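4.2 Fitting the shelf brackets

1. Hold the Granura bracket against the wall and mark both holes in pencil.
2. Check the marks with a level, then drill.
3. Push in the plugs until flush.

Caution: do not drill directly above or below a socket.

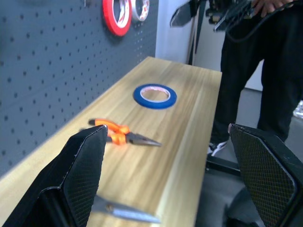 Shelves up to 885 mm long need two brackets; the 1000 mm shelf needs three. Wrap a piece of tape round the drill bit to mark the depth – ordinary blue tape on a roll will do. Needle-nose pliers are handy for pulling out a bent plug.

4. Tighten the screws by hand.

Note: spare plugs are part 397.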